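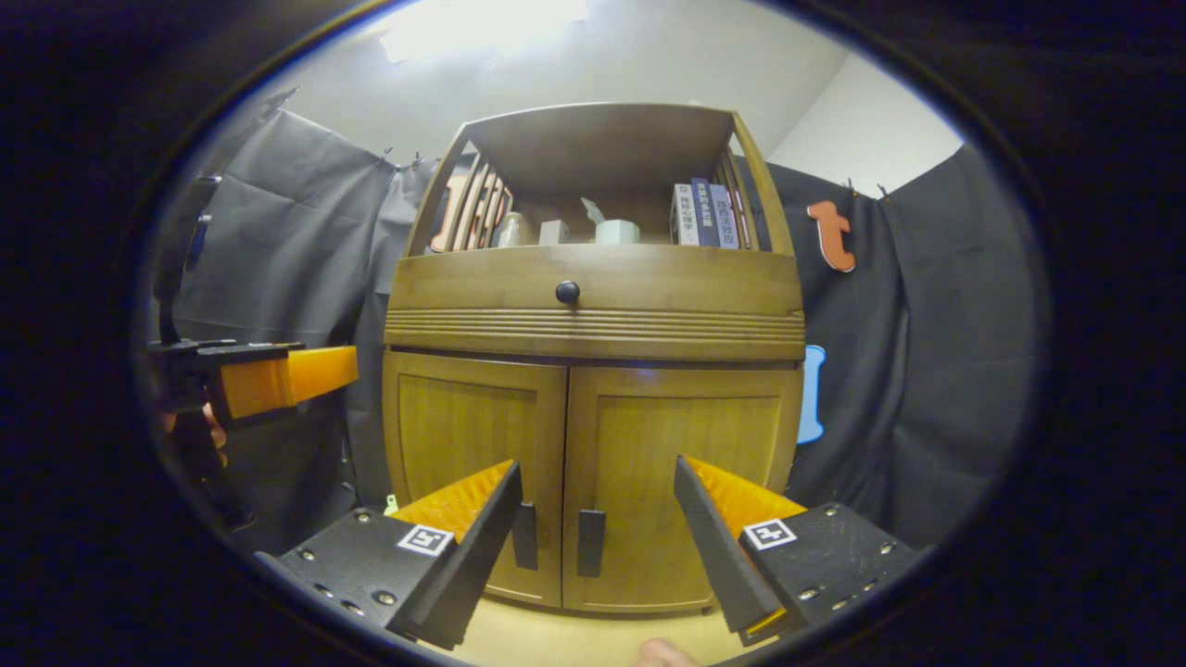
*Cabinet station, wrist view, both grippers in. Doors closed, drawer closed.*

**Wednesday, after lunch**

Good day on the cabinet task! Writing it up before I forget which run was which.

Quick recap for those of you over on the Caltia side: we've been training the two-arm policy on handheld demos only, no teleop at all, and the question for September was whether relabeling the demos by *contact phase* (approach, touch, pull, release) helps with the door handles. The old labels were just start and end of episode. We have 879 usable demos after filtering, and 172 of those got thrown back in once I loosened the tag-dropout rule. The markers on the gripper bases were blinking out for a frame or two and the old script was binning the whole episode for it, which hurt to find out.

So, same data, same network, only the phase labels changed. And it works a lot better! The old Brorkard checkpoint likes to close the fingers early and push the door instead of gripping the handle. The new one waits. It gets the handle between the pads, settles, then pulls. I must have replayed the first clean one six times.

Things I want to keep from today:

- The handles are vertical and sit close together at the center seam, so the two grippers want the same bit of space. Staggering the approach (left goes, right holds back until left is in the pull phase) fixed most of the bumping.
- The drawer has the one round knob, high up on the front. Different grasp altogether, and the policy still treats it like a short handle. Needs its own demos.
- Ridged orange finger surfaces are staying. I'd like a spare set printed before the Ostidano visit.
- The overhead light blows out part of the ceiling in the wrist view. Doesn't seem to bother the policy, but I haven't tested with it off, so I'm not claiming anything yet.
- Leave the letters and the stuff on the top shelf alone, please. I want the background clutter fixed until the ablation is done (the books too!).

Not sure about: whether the gain is from the phase labels or from the 172 recovered demos. Both went in for the new run, which was sloppy of me. Solanki config can do the split overnight, 2 seeds each, labels on/off with the recovered set held out.

Also the release phase is mushy. My own labels disagree with each other on when a finger has let go. Try gap width past a threshold and see if that's cleaner than eyeballing it.

Tomorrow: check the overnight runs, then knob demos until my wrist gives up.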